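各位管理人员及会员：

兹就本工坊自建之料箱分拣工位，向本站各位同仁请教。如所涉问题已有旧帖讨论，烦请版务人员代为归并。

**发帖人：Binta Nwankwo（Julham 共享工坊，设备组）**
**版块：自建与改装 / 机械臂 / 抓取**
**标题：金属料箱内抓取，贴箱壁物件屡次失败，应先改夹爪、改箱体，还是改程序？**

本工坊自六月起，利用会员共用之机械臂，搭建一处小型分拣工位。其用途为：将会员归还之杂项物件由灰色金属料箱内逐件取出，分别放入外侧各收纳盒。工位设于木桌之上，料箱以弹簧夹固定，夹爪为两指平行式，指端加装软质垫片。气源与信号线沿臂体外侧走线，尚未收入线槽。

目前运行之基本流程如下：

1. 固定相机于机械臂退至待机位后拍摄一次，由程序给出候选抓取点；
2. 机械臂移至抓取点正上方，停顿后垂直下降；
3. 夹爪闭合，依据开度反馈判断是否夹持成功；
4. 若判断为失败，则抬升、退回待机位并重新拍摄，同一物件最多重试 5 次；
5. 达到重试上限者，程序暂停并提示人工处理。

上周二，本组以同一批物件连续运行，共计 88 次抓取尝试。位于箱底中部之物件，基本可按预期取出。问题集中于以下情形：

其一，物件贴靠箱壁或落入箱角时，夹爪一侧手指无处下探，或先行触及倾斜之箱壁，继而触发碰撞保护。其二，反光较强之包装袋，程序给出之抓取点时常偏离袋体，偶有落于箱底划痕处者。其三，长条形物件斜靠箱壁时，程序仍按平放处理，夹爪下降后将其推倒，而后续动作并未随之更新。

箱内布置如图所示，较具代表性：浅色块状物位于夹爪下方，其旁为银色箔质包装，带凸点之绿色长条斜靠左壁，深蓝色方形软角物件则落在近侧左角。以此布置而言，浅色块状物对本组几乎不构成困难，深蓝色物件则屡试不成。
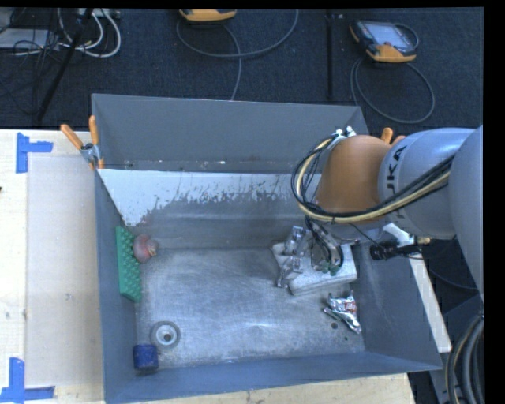 第 5 期 · 自建与改装专栏

另有数项条件，一并说明，以便各位判断：

- 料箱系会员捐赠之旧箱，内壁涂层已有剥落，箱底划痕甚多，且有明显反光。本组暂不希望更换，因其尺寸与桌面及收纳盒之配合已经确定。
- 桌面左侧以蓝色胶带标定一处位置，不宜移动。
- 夹爪手指可自行加工。工坊备有小型铣床及打印机，但厚度过小之手指曾发生弯曲。
- 相机仅有一台，位置固定。增设第二台相机须另行申请经费，预计本季度内难以获批。
- 程序由会员以业余时间编写，碰撞检测仅将料箱视为四面直立之方盒，未计入箱壁斜度。

本组内部意见不一。有会员主张先行更换吸盘，亦有会员认为应训练新的识别模型。本人倾向于先行处理成本较低之部分，惟缺乏经验，恐顺序有误。敬请有类似搭建经历之同仁赐教，尤其希望了解：在不更换料箱、不增设相机之前提下，应当先改何处。

---

**Liam Nic Giolla（Feltlow 创客工场，技术顾问）**
**已被发帖人采纳**

Nwankwo 女士台鉴：

来帖所附条件较为完整，谨按建议之实施次序答复如下。总体意见为：先修正碰撞模型，再调整抓取策略，而后改造手指；吸盘与新模型均可暂缓。

**一、碰撞模型**

贵组将料箱视为直壁方盒，而实物箱壁自上而下向内收。若方盒系按箱口尺寸建立，则靠近箱底处之模型空间大于实际空间，程序自会判定某些位置可以到达，夹爪下降时却与斜面相触。此项错误足以解释来帖所述第一类失败中的相当一部分。

建议以卷尺及角度尺实测箱口与箱底之长宽、箱深，以及各面斜度，逐面录入，切勿假定四面一致。旧箱多有变形，后壁与前壁往往不同。录入后，可于各面内侧再加 5 毫米安全余量，待运行稳定后酌情缩减。

弹簧夹亦应计入模型。夹体伸入箱口内侧之部分，以及高出箱沿之手柄，均可能与臂体末端或外挂线缆相碰。本工场曾有一次停机，起因即为线缆勾住夹柄，查验良久方才发现。如条件允许，宜改用低矮之角码自外侧固定料箱，并将弹簧夹撤去。

**二、抓取策略**

垂直下降适用于箱底中部，对贴壁物件则甚为不利。可增加两种动作：

1. **拨离动作。** 夹爪闭合，以单侧手指外缘贴近物件与箱壁之间，或自物件上方轻压，向箱体中心方向拖移一小段距离，随后抬升、退回并重新拍摄。对于落入箱角之方形软角物件，自上轻压拖移通常较为可行，但须限制下压力，且须以低速执行。
2. **倾斜进入。** 令手腕倾斜，使手指与箱壁斜面大致平行后再行下探。倾斜角度不宜过大，否则夹爪本体或软管先行触及箱沿。

两者之中，建议先做拨离。拨离不需要精确定位，失败之后果亦较轻，仅为物件未移动或移动不足。倾斜进入则须以第一项所述之碰撞模型准确为前提，顺序不可颠倒。

对斜靠箱壁之长条物件，可将“推倒”列为正式动作，而不作为失败处理：先推倒，必须重新拍摄，再按平放抓取。贵组目前推倒后未更新画面，程序便依据已失效之位置继续执行，后续结果自不可靠。请检查流程第 3 步与第 4 步之间，是否凡发生接触即强制重新拍摄。

**三、手指**

手指弯曲问题，多由全长等厚所致。可将根部加厚，仅指端一段减薄，并将减薄面置于外侧，以便探入物件与箱壁之间。材料方面，铝件优于打印件；如仅能打印，应注意层向，勿使受力方向与层间结合面垂直。

指端软垫宜覆盖内侧夹持面，外侧不必加垫，以免增加厚度。软垫属耗材，应备同型号替换件，并于每次更换后重新标定闭合开度，否则开度反馈将产生误判，薄型物件尤甚。

**四、反光**

箔质包装及箱底划痕造成之误判，首先应从照明着手。请将直射光源改为经漫射板之侧向光，或令灯光照向白色顶棚后反射而下。其次，可于箱底铺设哑光深色垫片。垫片须裁切服帖，四角以双面胶固定，以免被夹爪一并提起。此举并未更换料箱，应不违反贵组所设条件。

铺垫之后，箱底高度有所变化，务请同步修改程序内之最低下降高度。

**五、验证方法**

每次仅改动一项，并以同一批物件、同一组初始布置重复运行。建议将失败分为“未能下探”“下探后夹空”“夹起后脱落”“识别点错误”四类分别记录。仅记录成功与否，难以判断何项改动产生了作用。重试上限亦可酌减：在同一位置以同一动作反复尝试，意义有限，第二次失败后即应转入拨离。

另有安全事项提请注意。拨离与推倒动作均含主动接触，调试期间应将速度降至最低档，人员不得将手伸入料箱，急停按钮须置于操作者伸手可及之处。

---

**Havico 小组（用户组账号）**

本组意见与楼上略有不同，建议直接更换吸盘。本组使用吸盘已有两年，箱角物件自上方吸取即可，无须考虑手指空间，程序亦简单。

带凸点之物件可能漏气，可选用波纹较多之软吸盘。包装袋褶皱严重者，本组一般由人工取出。

> **Liam Nic Giolla 回复：** 吸盘对平整表面确有优势。惟发帖人所列物件中，凸点件、褶皱包装及软质物件占比较高，单独使用吸盘恐将以一类失败替换另一类失败。如日后经费允许，可考虑夹爪与吸盘并用。

> **Havico 小组回复：** 同意并用。工具快换接头价格不低，请提前询价。

---

**Langlois 工坊值班室**

补充一点。图中臂体外侧线缆绕过橙色关节左侧，弯曲处请留意。倾斜进入动作将使腕部转角增大，线缆长度如不足，易在极限位置受拉。请于断电后，以手动方式将手腕转至拟用之最大角度，逐一检查各固定点，再启用新动作。本工坊所用之线缆为尼龙搭扣分段固定，拆装尚属方便，可供参考。

关于标定胶带：胶带边缘久用易卷起，建议以细线笔在桌面同时画出角线。

---

**Binta Nwankwo 补充说明**

承蒙各位指教，谨将目前进展报告如下。

本组已完成料箱实测，后壁斜度与其余三面确有差异，碰撞模型业已按实测数据重建。重建后，程序不再对近侧左角给出垂直抓取点，而是直接报告“不可达”。此结果虽未能取出物件，但碰撞保护不再频繁触发，会员值守负担有所减轻。

拨离动作已写出初稿，现仅支持向箱体中心单一方向拖移。对深蓝色物件有效，对灰白色环形物件则时灵时不灵，因其平贴箱底，指端容易自表面滑过。如有同仁处理过扁平环形件，仍请赐告。本组拟试行将单侧手指探入中孔后拖移，尚未验证。

推倒后强制重新拍摄一项，经查确系程序遗漏，已予更正。

照明改造定于下月进行，箱底垫片正在选材。吸盘方案列入下年度预算讨论，届时将另行发帖。线缆固定点已按 Langlois 工坊值班室所述方法检查，腕部一处余量偏小，已重新绑扎。

本帖暂不关闭。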